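Why do we say "a cup of tea" when it's in a mug?

Good question! Cups and mugs are cousins. A cup is usually small and thin and sits on a saucer. A mug is bigger, has thick sides and stands on its own. Both got handles for the same reason – hot drinks hurt fingers.

But how does the heat get to your fingers at all? Quick version. Hot stuff is made of tiny bits that jiggle fast. Cold stuff, tiny bits that jiggle slow. Pour cocoa into a mug and the fast bits bump the slow bits in the wall of the mug. Bump, bump, bump. Soon the wall is jiggling too. Ouch. This is called conduction. 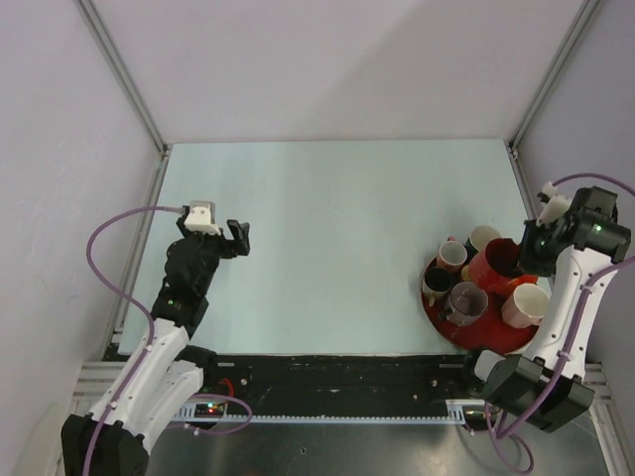
Six mugs on a round red tray.

The handle sticks out, away from the cocoa, so less heat gets there. Air goes all around it as well. Smart!

Now where do mugs come from? Mostly clay. Clay is very old mud, sort of – rock that rain and wind broke into teeny pieces. Wet clay is squishy. You can roll it, pinch it, or spin it on a wheel. Then it dries. Then it goes in a kiln, a really really hot oven, and comes out hard. It can't go back to being mud after that.

The shiny coat is called glaze. It's a bit like glass. Without it, lots of clay mugs would soak up you're drink.

At the pottery in Clurnach they fire everything 2 times. Once to make the clay hard, once to melt the glaze. One load in the big kiln is almost 67 mugs, and the door stays shut till its cool. No peeking.

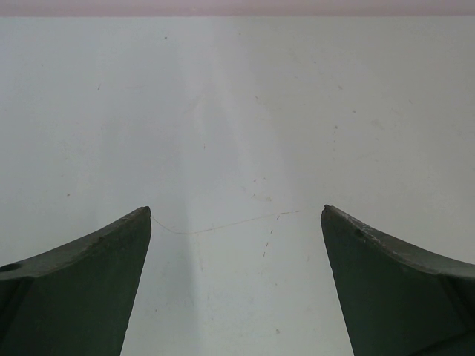

Why wait? Hot clay that cools too fast can crack. The outside shrinks first and the inside hasn't caught up yet. Same thing can happen to a cold glass if you pour boiling water in, so dont.

Try it at home (ask a grown-up): put warm water in a mug and in a metal cup. Wait 2 minutes. Touch the outsides. Which one feels warmer? Metal lets heat through much faster than clay does. Write down what you found.

Next time – why does cocoa get a skin on top?

We use cookies to make this site work better. Accept all | Manage settings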